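Wooden Tabletops and Metal Dishes: Your Questions Answered

By Tamsin Pearce, Prelham Home Notes

We get a lovely pile of letters about pale wooden tables and the metal things people set down on them, so I've gathered up the ones that come round most often.

Can I put a stainless steel dish straight onto bare wood?

Yes, as long as it's cool and dry underneath. Run a tea towel round the base first, and if it's come off the stove, give it a good 20 minutes on a trivet before it goes anywhere near the table.

What about grey marks?

Those usually come from a rim being dragged across the grain. Lift, don't slide! A soft cloth with a drop of dish soap, rubbed along the grain, takes care of most of them.
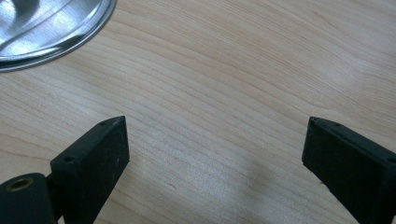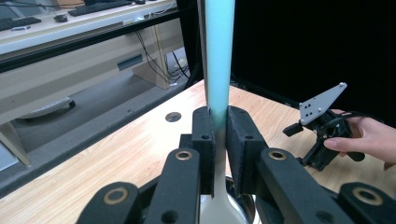
Pale wood grain and a bit of shiny metal, in both.

Reading time: 2 minutes

Do spoons with coloured handles need special care?

It depends on what the handle is made of, and I'm afraid the packaging doesn't always say. My neighbour Guilan Yin washes all of hers by hand in lukewarm water, and I've come round to doing the same, particularly with the lighter colours, which do love to pick up turmeric.

My table has a cable hole in it. How do I clean round the rim?

An old toothbrush, barely damp, and then a dry cloth straight after. Please don't spray anything near the opening, and unplug whatever runs through it before you start.

How often should I oil the top?

If yours is an oiled finish, twice a year is plenty for most homes. I do mine in August and again in late summer. Lacquered tops don't want oil at all, so check with the maker if you're not sure which you've got.

Last updated 8 February 2023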